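Busco gente que quiera contarme cómo se come en su casa (convocatoria abierta hasta septiembre)

Llevo ya un tiempo dándole vueltas a esto y por fin me lanzo: estoy preparando un libro sobre las comidas de diario, las de entre semana, y necesito participantes.
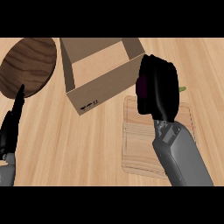

Me interesan las lentejas del mediodía, la tortilla que se cena de pie, el arroz que en una familia lleva comino y en la de enfrente jamás de los jamases. Los banquetes y las recetas de Navidad ya tienen estanterías enteras dedicadas. De lo otro hay poquísimo escrito, y lo poco que he encontrado lo cuenta gente que mira desde fuera.

El proyecto se llama Cuaderno Huenchumán, por el apellido de mi abuela materna, que cocinó a diario durante toda su vida y no dejó apuntada ni una sola receta (una vez le pedí la de las sopaipillas y me dijo que «harina, la que pida»). Lo publica Porwood, una editorial pequeña con la que ya hice un librito sobre mercados, y me dan bastante libertad, así que puedo permitirme hacerlo despacio y con muchas voces.

¿A quién busco?

Pues a 60 personas mayores de edad que cocinen en casa al menos 3 veces por semana. Da igual que cocines bien, mal o regular. De verdad, los que os presentáis diciendo «yo es que no sé hacer nada» soléis tener las mejores historias. Me faltan sobre todo hombres que vivan solos, gente que trabaje de noche y coma con los horarios cambiados, y personas que lleven poco tiempo viviendo en otro país y anden sustituyendo ingredientes como pueden. También me encantaría contar con pisos compartidos en los que se haga una olla para todos, si es que queda alguno.

No hace falta vivir en ningún sitio concreto. Las entrevistas son por teléfono o videollamada, en español, y si te apañas mejor en otra lengua dímelo y vemos cómo lo hacemos.

Qué tendrías que hacer

Primero, un diario de comidas durante dos semanas. Suena más serio de lo que es: cada día apuntas qué se ha comido, quién lo ha hecho y cualquier cosa que te apetezca añadir (una discusión por la sal, que se quemó el sofrito, que al final pedisteis unas pizzas). A mano, en el móvil o en notas de voz, lo que te salga más natural. Si un día se te olvida, lo dejas en blanco y seguimos tan contentos.

Después charlamos una hora larga. Yo pregunto poco y escucho mucho, aunque aviso de que me voy por las ramas con facilidad, sobre todo si sale el tema de los guisos de cuchara. Grabo solo el audio, para transcribirlo yo misma, y lo borro en cuanto el texto esté revisado.

Y al final te mando lo que haya escrito a partir de tu diario para que lo leas antes que nadie. Si algo no te gusta, se cambia o se quita. Puedes aparecer con tu nombre, con otro o sin ninguno.

Lo que puedo ofrecer

Hay 100 euros por participante, que se pagan por transferencia al terminar la entrevista, y un ejemplar del libro cuando salga de imprenta. El dinero viene de una ayuda de la fundación Calbridge. Ya sé que no es una fortuna, pero me parecía feo pedirle a nadie dos semanas de atención a cambio de las gracias.

Aparte, si te gusta escribir, hay hueco para unos cuantos textos propios de hasta 2.000 palabras, firmados por sus autores. Esos se pagan por separado, y los detalles los hablamos cuando me cuentes la idea. No mandes el texto terminado de entrada, con un par de párrafos me hago a la idea.

Cómo apuntarse

Escríbeme a través del formulario de contacto de esta misma página y pon «Cuaderno» en el asunto. Cuéntame con quién vives, qué comiste ayer y a qué hora me viene bien llamarte. Nada de currículum, por favor, ni de cartas de motivación. Si prefieres apuntarte por carta (me haría muchísima ilusión), en la librería Skerine me guardan el correo y tienen además unas hojitas con toda esta información para quien no se maneje con internet. ¡Llevadle una a vuestra tía!

Contesto a todo el mundo, aunque a veces tarde unos días, y normalmente por la tarde, a partir de las cinco. Cierro la lista a finales de septiembre o cuando se llenen las plazas, lo que ocurra antes. Si te quedas fuera y quieres, te apunto por si alguien se descuelga a medio diario.

Ah, y una cosa que me han preguntado ya varias veces: sí, los desayunos también cuentan, incluso si son un café y media galleta.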